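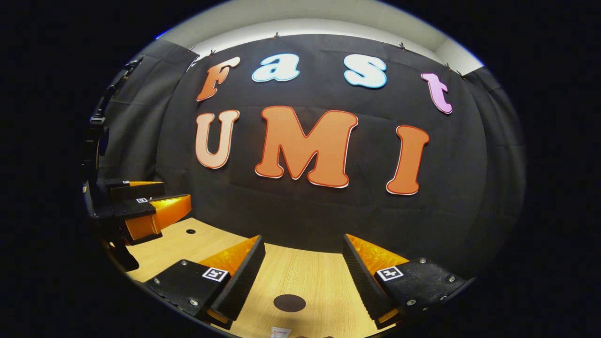
Fig. 1. Cut-out letters on black cloth, held up with clips.

Week 6: Lettering you can read from the back row

OK, so last week we did paper and folding, and I promised we'd get to letters before the December projects come back to you. I'm going to go fast on history and slow on spacing, since spacing is where most of you lost points (I did too, when I took this with Veronika Baumgartner years ago).

Start with distance. Stand your sign up, walk to the far wall, squint. If the words turn into a gray stripe, the letters are too thin or too close together. I keep a bad poster from the Cimholm street fair in my office for exactly this, and you're welcome to come squint at it! The type is lovely up close. From across the street it says nothing at all.

Outlines. A border helps a letter stand off its background, mostly when the fill color and the background are close in darkness. On black, a pale fill does fine alone, but a thin light edge cleans up the shape. Look at the lower word in Fig. 1: red outline, then white outside of it. Try one border first, then two, and stop when the holes in your a's and e's start closing up.

Spacing. Please put the ruler away for this part. Equal gaps between letters look wrong because round shapes and open shapes carry extra air with them. An L next to a T leaves a big hole; two straight stems side by side look jammed. Vimala Menon taught me to think of pouring sand between the letters, the same amount each time, and I still do it that way. Lay everything out loose, move things around, go get coffee, come back, move them again. Glue last.

Capitals or lowercase? For a short name, capitals are fine. For a full sentence, go lowercase, please. Words in lowercase have bumps and tails, and those help people who are reading while walking.

Color: choose two or three, and check them in a black and white photocopy. If your red and your green come out as the same gray, change one.

For next time: read the Rai handout, pages 60 to 66, and bring one word cut from card, any word, with the letters not glued down. Gopinath Marar is lending us his good knives, so count them back into the box. Studio door code is still 3977.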